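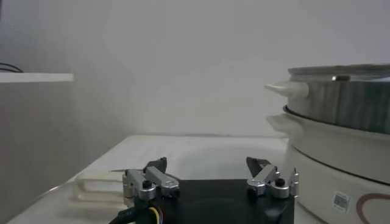
Gripper open, steamer pot to the right.

How to run a bun-loading robot demo at an open day

I've done the bun demo at the Lukesitz open day twice now, once in February and again this summer, and people keep asking how we set it up. So I've written it all down, including the bits I got wrong the first time (there were plenty).

The job is simple to explain, and I think that's half the charm. There's a plate of buns, there's a steamer, and the arm moves the buns from one to the other. Children get it straight away. So do grandparents, who will then tell you how they'd do it faster.

Getting the table ready

Start with a plain table against a plain wall. At the February one I used a lovely checked tablecloth and it rucked up every time the arm came down near it, so the cloth went back in the van. A bare white top is much easier to live with.

Put the steamer in the middle and the plate on the side your working arm comes from. Take the lid off and lay it flat on the other side. Don't prop it against the pot! Mine slid down halfway through a run and made a noise that scared a whole row of pushchairs.

Leave the pot unplugged for the whole visit. You're showing the loading, and steam near a crowd of small hands is asking for trouble. If you want to serve buns afterwards, cook those in the kitchen and keep them well apart from the ones the robot has been handling.

Before anyone comes in, open and close each gripper by hand from the control screen. Look at the pads, give them a wipe, then follow the cables back with your finger and make sure none of them will snag when the wrist turns. I run everything through Flumby, the program our group at Plina wrote, and it has a slow mode which I'd leave on all morning.

Teaching the moves

Begin with a single bun. Bring the gripper over the plate at a good height, lower it straight down with the fingers open, and save that spot. Close gently, lift, and go up higher than you think you need to before swinging across. The rim of the basket is taller than it looks when you're stood behind the arm.

Save the drop point low over the basket floor and open the fingers slowly. A bun let go from too high will roll, and then you're fishing it out in front of everybody. Start at the back of the basket and work forwards, so the arm never has to reach over a bun it has already put down.
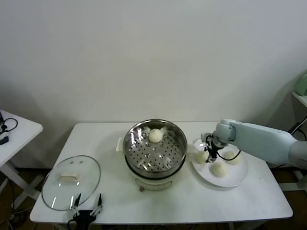

Samina Talpur wrote to me after the July visit to say that she'd run the same thing at the Malik school fair and found fresh buns far too sticky by lunchtime. She now leaves hers uncovered for a bit before the doors open, and she says the pads let go much more cleanly. I tried it the week after and I'm converted.

She also told me to slow the closing speed, and she's right there too. My first setting left every bun with a waist.

Running it with visitors in the room

We had 111 people through on Friday, July 12, 2024, in small groups, and each group got one full run plus a few minutes for questions. Seven minutes a group was comfortable. Any longer and the ones at the back start wandering off towards the biscuits.

Mark a line on the floor with tape and keep everyone behind it while the arms are switched on. Stand where you can reach the stop button without leaning over anything. I talk through each pick just before it happens – "down, squeeze, up, across" – and by the last bun the children are usually shouting it for me, which is brilliant.

If a pick goes wrong, let people see it. Press stop, put the bun back on the plate, tell them what you think happened and go again. I used to hurry past the misses, but the best chats of the day came out of them. 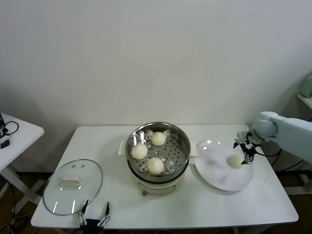 How long does it take to set up from scratch?

Allow a full morning if it's your first go, and an hour once your positions are saved and the table goes back in the same place.

Packing up

Park both arms before you switch off, and unclip the cables from the table before you move it. Put tape marks under the pot and the plate if you're coming back the next day. Wash the basket and the plate, wipe the pads again, and throw the demo buns away, however much the helpers plead.

Save your positions under a name you'll recognise, too. Mine from February were called "new2", and I had to teach the whole lot again.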